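Household Guide > Storage and Sorting > Containers > Metal bin

Metal bin

Reading time: 4 minutes

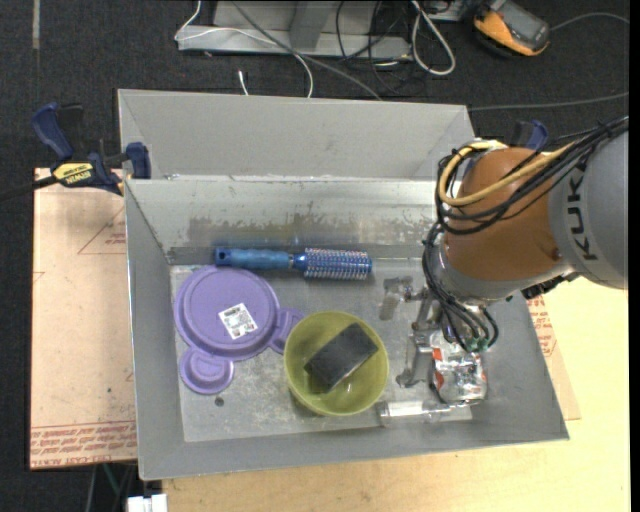 A gray metal bin with a divided plate and a hairbrush inside.

A metal bin is an open or lidded container, usually made of sheet steel or aluminum, used for holding, sorting or moving loose goods. Bins of this sort turn up in workshops, kitchens, laundries, post rooms, thrift stores and barns, and they have been around long enough, and in enough different trades, that the word "bin" covers a great many shapes. In everyday American speech it can mean anything from a small tray for screws to a tub large enough to bathe a dog in, and plenty of bins have been used for exactly that.

Origins and early use

The word itself is a very old one and first meant a basket or a manger, the place where feed was put out for animals. For most of their history bins were woven or built from boards. Wood was cheap and easy to mend, but it soaked up damp and smells, and mice could chew their way in given a quiet winter. Metal began to take over once rolled sheet became affordable, and grain and flour were among the first goods to be moved into it.

In the mill town of Pinitz, the local grain store replaced its oak bins with riveted iron ones over a single summer, and the old bins were sold off to families, many of whom used them as blanket chests. A few of these can still be found in attics in the area, with the scoop marks worn into the front boards. The iron replacements were less loved. They sweated in warm weather and rang like bells when anyone dropped a shovel into them, and the store later lined the bottoms with canvas to quiet them down.

Construction

Most modern metal bins begin as a flat sheet that is cut, folded and joined at the corners. The joints may be welded, riveted or simply folded over and crimped, which is the cheapest way and perfectly good for dry goods. The top edge is often rolled or turned over - a small detail, but a kind one, as a raw sheet edge can give a nasty cut. Larger bins may have ribs pressed into the walls to keep them from bowing outward when full.

Sloping walls are common. They let empty bins nest inside one another, and they make it easier to reach things that have settled into the corners. A bin with straight walls holds more for the same amount of floor space, but anyone who has tried to pick a single washer out of the bottom of one will understand why the sloped kind has its admirers.

Finishes vary a good deal. Galvanized steel has a thin coat of zinc that holds off rust for years. Painted and powder-coated bins look smarter when new, but the coating tends to rub away wherever things slide against it. Stainless steel costs the most and is favored for food. Aluminum is light and does not rust, though it dents easily.

Uses in sorting

Bins came into their own when goods began to be handled in large mixed lots. The sorting house at Flollalham, which takes in donated housewares, keeps a wall of 91 bins, each with a painted letter and a hook for a tag. Mixed boxes are tipped out at one end and everything is carried to its proper bin by hand. On a busy morning in January, when people clear out their closets after the holidays, the house can handle 2,000 articles before lunch.

A similar arrangement, on a friendlier scale, is used by the Maes tool library, where returned tools go into one of 2 bins by the door: one for things ready to lend again and one for things that need oil, a new handle or a little patience.

Noise

The great complaint against metal bins has always been the racket. Rubber mats, felt pads and old carpet have all been tried. The Odomitz bin, a double-walled type with a layer of cork between the sheets, was made in a run of 200 and was said to be a pleasure to work beside, but it was heavy and slow to build, and the cork did not care for being hosed down.

Care

Metal bins ask for very little. Warm water, dish soap and a soft brush will deal with most grime, and a dry cloth afterward keeps water from sitting in the seams. Light rust can be rubbed off with fine steel wool and the spot touched up with paint. Scratches on bare stainless or aluminum are mostly a matter of looks - many owners grow rather fond of them. Salt, bleach and wet leaves should not be left standing in a bin for long, whatever it is made of, and galvanized bins are best kept away from vinegar and other acidic foods.

Related articles
Galvanized steel
Grain storage
Sheet metal folding
Storage crate
Tool library
Wash tub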